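October 6, 2020

Spent most of the morning arguing with a number. Jimel's new planner reports a confidence of so-and-so for every step, and everyone upstairs has begun talking about it as if it were a measurement. I went and read the code again before lunch. It is the spread across a handful of sampled paths, squashed so that it lands between nought and one. If all the paths are wrong in the same way, it comes out lovely and high. I said this in September and was told it would be calibrated later. Later has a way of being after the demo.

The lid task is where it shows worst. Closing a hinged lid with two hands ought to be dull. You come in from both ends, tip it forward, follow it down, press. The planner has the first part well enough. Then it treats the lid as a flat thing that moves wherever it is pushed, with no idea that one edge is fixed, so the two sides get targets that disagree by a few millimetres and the controller is left to sort out the quarrel. Sometimes it does. Ľubica calls this emergent compliance. I call it luck with a low gain on it.

She had the logs open when I came back down and we went through 34 of them side by side, hand demonstrations against what the planner would have proposed from the same starting point. In 11 the proposal crosses left and right at the moment the lid starts to tip. Not a large crossing, but you would hear it. The confidence on those was no lower than on the good ones. I wrote that on the whiteboard and someone from Burstead asked whether we had tried more data.
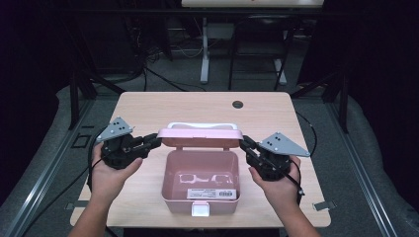 More data is the answer to everything at the moment. We have 2177 episodes already, and I would swap half of them for timestamps I believed. The left and right streams are still being lined up after the fact by a script Sýkora inherited from the Kutum project, and it matches on the nearest sample without ever complaining if the nearest sample is a long way off. I put in one line to print the gap. Worst case today was 130 milliseconds. On a slow reach you would never notice. On a lid, with both sides meant to be moving together, that is the whole of the disagreement I have been blaming on the planner since last month, or at least some of it, and I can't yet say how much.

So I may owe Jimel half an apology. I shall hold on to it until I've rerun the 11 with the gap thrown out.

Perception was quieter. The segmenter still does badly on see-through plastic and gives the lid and the body one mask whenever the rim is hard to find. Arnardóttir's people say their newer model handles clear and tinted things, and sent a page of pictures to prove it. Pictures chosen by whoever made the model. I have asked for the weights and will choose my own.

What I want, and have now asked for twice in writing, is a replay tool that shows both streams, the proposed path and the raw times on one screen, with nothing smoothed. At present the viewer smooths by default and the switch to turn it off is in a settings file. I lost an hour to that in September and Ľubica lost one today — same switch, same swearing.

Tomorrow: rerun the 11. Make the alignment script fail loudly above a limit (30 ms? ask Ľ.). Take the word confidence off the dashboard and put "spread" there until somebody can show me it means more than that. Expect complaints.

Left late, forgot my umbrella, did not go back for it.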